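Sasberg Football Tipping: Frequently Asked Questions

How do I enter?
Pick a winner for every match in the round, add a margin for the match marked with a star, and press Save. If you don't press Save you haven't entered, however strongly you felt about it.

When do tips close?
At the first bounce of the round's opening match. You can change a tip as often as you like before then, and plenty of people talk themselves out of the right answer by lunchtime.

How does scoring work?
One point for each correct winner. A draw gives everyone the point, including those who tipped the side that kicked itself out of it. Ties on the ladder are split by total margin error over the season, lowest first.

What if I forget a round?
You get the away teams. Last season a player called Flomel forgot so often that the away teams finished 24th under his name, ahead of several people who read the injury lists.

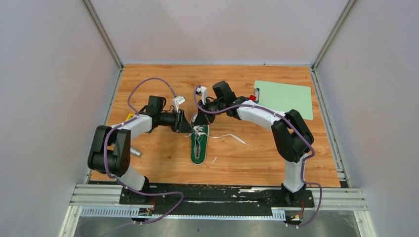
Mathias Lanz writes that the away-team rule is too generous and that anyone who misses a round should get zero. We tried zero. By round six, half the ladder had stopped turning up, and the other half complained that there was no one left to beat.

Why is my margin error so big?
Probably because you tip blowouts. If you say 70 and your team wins by 2, your error is 68 and it stays with you until the end of the season. Margin error is counted even when you get the winner wrong, in which case the two margins are added together. The record for one season is 1,099, held by Roswitha Kälin, who has asked us to keep mentioning it.

Can I see other people's tips?
Once the round has started, yes. Before that, no, and asking the administrator won't help.

What happens if a match is postponed?
Your tip carries over to the new date and can't be changed. If the match is abandoned, it scores nothing for anybody.

Is there a finals competition?
Yes, the Procházka Cup. Everyone starts again from nothing, and it costs nothing extra to enter. Margins apply to every final, so read the answer about blowouts again.

When can I sign up for next season?
Registration opens in February. Your old password will still work, assuming you ever knew it.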